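About us

Prarnum is a small company for table things and wall papers. We are in the village of Brendow, in the old seed shop, and we sell mostly to tea rooms, to schools for their play corners and to families who like a cheerful kitchen.

The company was started by Pauline Treloar, who before had worked 13 years in the fabric department at Hartley. In the beginning she sold only tablecloths, cut and hemmed in her own dining room. When the dining room became too full, she took the seed shop, and I came to help her with the orders and the letters. English is my third language, so please excuse me if a letter from us sounds a little stiff.

Today we keep 50 patterns in stock. Fruit and leaves are what our customers ask for most, and we always try to have them in both paper and cloth. A paper costs 20 pounds for the roll. Cloth we cut to the length you need, and we do not ask for a minimum order. Samples are free, you need only to write to us with your address.

We also keep bowls and pretend fruit for dressing a table. They are useful for shop windows, where real fruit would not last the week.
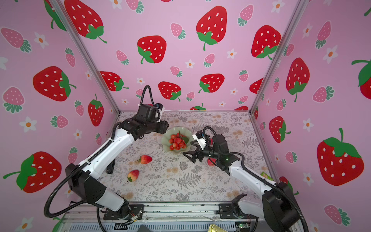 Strawberries are our best seller since the first September in the shop. Many customers are afraid to put two prints in one corner, and we understand this. Our advice is to let one be loud and the other quiet. The pink paper with the big red strawberries can stand next to the light grey cloth with ferns, as the small peach flowers in the cloth are soft enough to go with the pink. A plain bowl in pale green, with a scalloped edge, then brings in the green of the leaves, and red fruit inside it is enough decoration.

Our printed catalogue goes to 2,000 addresses. If you wish to receive it, please write to Pauline at the shop.

Page last changed 26 Oct 2012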